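Notebook – fruit coatings, shelf trial
2021-09-27

Setup
Second round of the beeswax and carnauba coatings on oranges and apples. Fruit from the Cunha stall, bought in one go so the lots match. Same two recipes as last time, plus uncoated controls. Teresa Magalhães mixed the carnauba batch. I did the beeswax one and let it get too hot, so it had to be strained again before dipping.

Dip time was 3 seconds per side, then onto the wire racks. The racks need washing in hot soda water afterward or the wax builds up at the joints. Plastic sheeting goes under anything that gets coated or moved – wax does not come out of cotton.
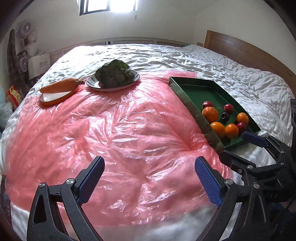
Storage
Coated fruit goes on the middle shelf of the Enisdale cabinet, controls on the shelf below. Door seal on that cabinet is still poor at the bottom corner. Jaime Nogueira taped it and will order a new one in October. Until then, read the lower thermometer as well as the built-in display, and write both in the log.

Weigh every piece on day 3, day 7 and day 10. Use the small Meltmont balance, not the kitchen one. It drifts when the window is open, so zero it between fruits and keep the window shut.

Notes on the last round
Going back over the old sheets. The apples lost less weight than the oranges in both coatings, but the skins on the controls were uneven to begin with and I don't trust the comparison much. Orange peel takes the wax badly near the stem scar. You get a thick ring there and a thin patch just outside it, and the thin patch is where mold started on the worst ones.
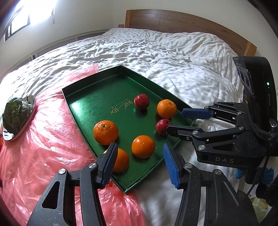 Teresa thinks a softer brush around the stem end would fix the ring. Worth trying on part of the next lot before we change the whole method. Apples have the opposite trouble: wax pools in the stem cavity and stays tacky. Blot with a twist of paper before racking.

Taste is a separate question. Carnauba leaves nothing I can notice. Beeswax gives a faint honey smell when the orange is peeled, which Jaime likes and I don't.
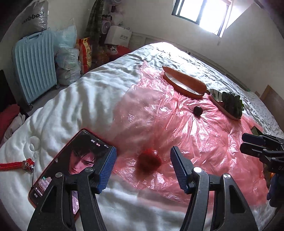

The other thing to settle is labels. Pencil on masking tape lifted off the beeswax fruit in the last round and two of the weights had to be thrown out. Judmont sells a tie-on tag for plant nurseries that might do, but a tag has to come off for every weighing. For now, mark the position on the rack and keep a sketch of it in the log.

To do
Wash racks.
Copy day 0 weights into the shared sheet.
Ask Jaime for the soft brushes.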